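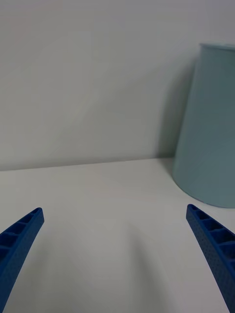
Equipment Plan and Budget for a Two-Arm Tabletop Cell
Student Project Report, Brorkthorpe Technical College
Prepared by Arsalan Jadoon

1. Background

Our group was asked to plan the equipment for a second robot cell in the automation lab. The lab already has one cell with two arms, and the course has grown to the point where seven groups share it. Each group gets one slot a week, and a slot that goes badly means a full week of waiting. The department set aside 2000 dollars for the parts of a second cell that have to be bought new. The arms themselves come out of a separate fund and are not covered in this report.

The job was to decide what to buy, what to make and what to leave out. We worked from the existing cell, the lab's purchase records and what other groups told us.

2. What the cell has to do

The exercises in the first term use light household items. The most common ones are plastic cups and an aluminum drink can. Students move them from one position to another, first with one arm and later with both. None of this needs a strong gripper. It needs fingers that can close on thin plastic without crushing it, and cameras that let the students see what the gripper is doing.
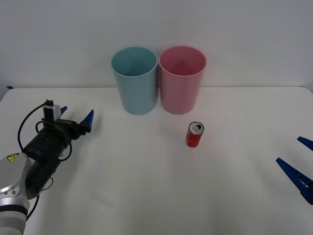 Figure 1. The two-arm cell with two cups and a can on the table.

We used this layout as the model for the new cell. The plain table and wall were kept in the plan on purpose. Groups that use image processing told us that a busy background costs them time, so we did not budget for shelving or a tool board behind the work area.

3. Fingers

Fingers are the part that wears out. The purchase records show 18 replacement fingers ordered over the last school year, all from the same supplier, Tsai. The delivery time was the bigger complaint. Two groups lost a slot because no spare was in the drawer.

We compared two options. The first was to keep ordering finished fingers. The second was to buy a spool of filament and print them in the college workshop. Printing is cheaper per finger once the file is set up, but the workshop printers are booked most of the term and a failed print has to be run again.

Our plan uses both. We would order one finished set for each arm at the start, and print the spares in August when the workshop is quiet. An open rib pattern along the finger uses less material than a solid block, and we would like to keep that type of shape for the new cell.
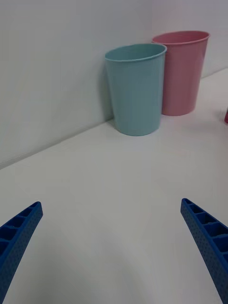 The spacing of the objects also affects which fingers to order. When cups are placed close together, a wide finger has trouble getting between them. We asked Tsai for a narrower version and were told it would be a custom order. We left it out of the budget and wrote the exercise sheet so that the cups can be moved apart in the first two sessions.

4. Cameras and cables

Cameras are the largest item. The plan calls for one at each wrist and one fixed beside the table. We looked at units from Pumow and Rovovari. The Pumow unit is smaller and has a better close focus. The Rovovari unit costs less and works with the software already installed on the lab computers.

We chose Rovovari for all three positions. Changing the software would have taken more staff hours than we could justify, and having one model means one spare covers everything.

Cable costs were missing from our first draft. After talking to the lab technician we added 244 dollars for cables, clips and sleeves. Cables on a moving arm need slack at each joint, so the length has to be measured with the arm stretched out. Our first estimate used the straight distance to the computer and came out much too short.

5. Table and small items

The table can be taken from the old drafting room, so it costs nothing apart from a new white top. Tape for marking positions, cups and other test objects are listed together as supplies. Cups should be bought in at least two colors, as several exercises ask the program to pick by color.
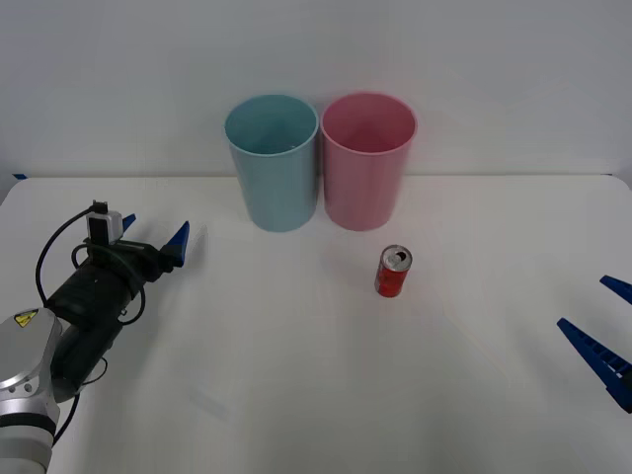 We also set aside money for a second emergency stop. The existing cell has one, mounted on the left, and a person standing on the right has to reach across. The supervisor asked that this item stay in the plan even if something else is cut.

6. Order of purchase

Cameras and cables come first, because they have the longest delivery time. The finished fingers and the emergency stop come next. The table top and supplies can be bought locally in the last week before classes.

If the budget is reduced, the fixed camera should be the first thing moved to next year. The first exercises can be done with the wrist cameras alone.

7. Open points

We do not have a final price for shipping from Rovovari. The quote is good until Friday, and the supervisor has a copy. The workshop has not yet confirmed the printer time for August. We also need a decision on who keeps the spare camera, the lab or the equipment office.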